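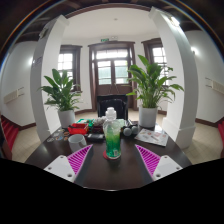 図2-1 机の手前から、ペットボトルに向けたハンドグリッパー

サイト内検索 キーワードを入力 検索

第2章 買う前に決めておくこと(予算と置き場所)

この章は、ハンドグリッパーをこれから何本か揃えようという人向けに書いています。組み立てだけ知りたい人は第3章へどうぞ。私は最初、見積もりを取る前に本体を注文してしまって、あとからパッドやら保管ケースやらで予算が足りなくなりました(経理に頭を下げに行くのは本当につらかった!)。なので、この順番で進めるのをおすすめします。

2.1 必要な本数を決める

1. 同時に作業する人数を書き出します。「いずれ増えるかも」という人は、いったん数えないでください。
2. その人数に予備を1本足します。うちはこれで始めて、途中で困ったことはまだありません。
3. 片手作業だけか、両手作業もやるのかを決めます。両手なら単純に倍です。ここを曖昧にしたまま見積もりを頼むと、ほぼ確実にやり直しになります。

注:Bratexの貸出プランも一応検討しました。短期間ならレンタルもありなんですが、うちのように毎週使うとなると買ったほうが気が楽でした。傷をつけるたびにびくびくするのは性に合わないので……。

2.2 消耗品の予算を立てる

本体の値段ばかり見てしまいがちですけど、あとから効いてくるのは指先のパッドです。図のマゼンタ色の、斜めにリブが入った部分ですね。私は本体とは別の行に分けて、表計算の一番上に置いています。

1. パッドは左右一組で計上します。片方だけ新しくすると、つかんだときの感触が左右で違ってきて気持ち悪いです。
2. 交換の目安を決めます。うちは作業200回で一度点検、傷みがあれば交換、というルールにしました。
3. ねじの予備も入れておきます。白い取り付けブロックに使うねじは小さくて、床に落とすとまず見つかりません。40本入りの袋をひとつ買っておけば当分もちます。
4. 送料を忘れずに。Wekthorpeから取り寄せるときは、パッドとねじをまとめて頼むと一回分で済みます。

注意:色違いのパッドを混ぜて注文しないでください。記録を見返すときに、どの組で作業したのか分からなくなります。うちはマゼンタで統一しました(好みの色かと聞かれたら、まあ、慣れました)。

2.3 つかむ物を用意する

ここにはお金をかけなくて大丈夫です! 特別な試験用の部品を買う前に、身の回りの物を机に並べてみてください。図でも、緑色の液体が入った透明なボトル、白い陶器のマグカップ、灰色の小さなボールといった、ごく普通の物が机に載っています。

1. 形の違う物を選びます。筒形、球形、平たい物があると、最初のうちは十分に練習になります。
2. 透明な物をひとつは入れます。あとから足すより、最初から入れておいたほうが計画が楽です。
3. 割れ物を使うなら、同じ物をもう一つ買う分まで予算に入れておきます。マグカップ代で稟議を書き直すのは悲しいです。
4. 液体入りのボトルはふたをしっかり締め、下にコースターを敷きます。

注:幅が70ミリを超える物は、うちでは後回しにしています。どこまで開くかは機種で違うので、購入前に仕様書で最大開き幅を確認してください。

2.4 作業場所を押さえる

案外もめるのが場所です。Rónán Lenihanと私で場所選びをしたときは、専用の部屋を借りるかどうかでけっこう話し込みました。結局、専用の部屋は見送り。浮いた分を予備のパッドに回しています。

1. 机の周りを人が歩けるか確かめます。椅子は端に寄せられる物がいいです。
2. 窓やガラス扉の位置を見ます。日差しの強い部屋を使うなら、カーテン代を見込んでおくか、時間帯を決めて予約します。
3. 床に段差がないか見ておきます。手元ばかり見ているので、足元は本当にお留守になります。
4. 道具をしまう棚か箱の置き場所も、このときに一緒に決めます。

注意:共用の部屋を使う場合は、元の配置をメモしてから机の物を動かしてください。

2.5 見積もりを依頼する

1. 2.1から2.4までのメモを一枚にまとめます。
2. 見積もりは2社から取ります。私はWekthorpeとPartanenに頼みました。Partanenの返事は遅めでしたが、パッドの単価まできちんと書いてあって助かりました。
3. 本体、パッド、ねじ、ケース、送料が別々の行になっているか確認します。「一式」と書かれていたら、内訳をもらってください。遠慮はいりません。
4. 納期を確認します。うちは7月に頼んで、初日に間に合うかどうかひやひやしました。
5. 承認をもらったら、見積書の番号を管理表に写します。

注:管理表のひな形はImpi Pelkonenが作ってくれたもので、Mustnessの共有フォルダーに入れてあります。列を足すのは自由ですが、消すときはひと声かけてください。

届いた箱を開けたら、まず左右のパッドの向きとねじの数を確認します。組み立ては第3章に進んでください。

最終更新:2021年9月9日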